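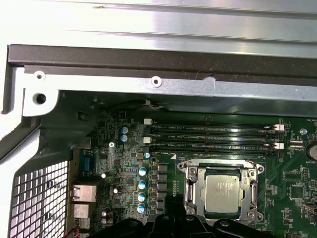 CPU1 side of the Kaltstead box, lid off. DIMM slots bare, socket plate open.

04/12/2019

Started on the second Kaltstead chassis from the Flevness pallet. The asset sheet has it down as "complete, tested." I would like to meet the test.

All four slots by CPU1 are empty, the two labels I can read without a flashlight being DIMM1_CPU1 and DIMM2_CPU1. The load plate on the socket is standing open. Left it that way until I've had a proper look at the contacts with the loupe. Do not close it to be tidy. I know who I share this bench with.

Other notes, in the order I noticed them:

Little nick in the lower edge of the dark rail, right of the middle bracket hole. Cosmetic. Writing it down so I don't get the bill for it.

Faint crease in the silver panel up top. Same remark.

Black cable runs across under the gray bracket. Haven't traced it. If the bracket has to come off, watch the cable first and the screws second. The last box went the other way round and I spent my lunch on it.

Red and black wires down by the grille: leave alone until I find the Hamdy wiring sheet, last seen in September under a box of donuts.

Asset tag in the paperwork says 3,387. The Luvside list says 3,806 for the same serial. Have emailed both. Expect two confident answers.

Memory: need 8 sticks for the pair of machines, matched. The parts drawer has plenty of sticks and very little matching. Put in a request to Flevness and copied purchasing, who like to be surprised only once a quarter.

Next: loupe on the socket, blow out the grille, trace that cable. Board screws stay put for now. Small Phillips is back in the drawer, second from top, where it has never once been found by anyone else.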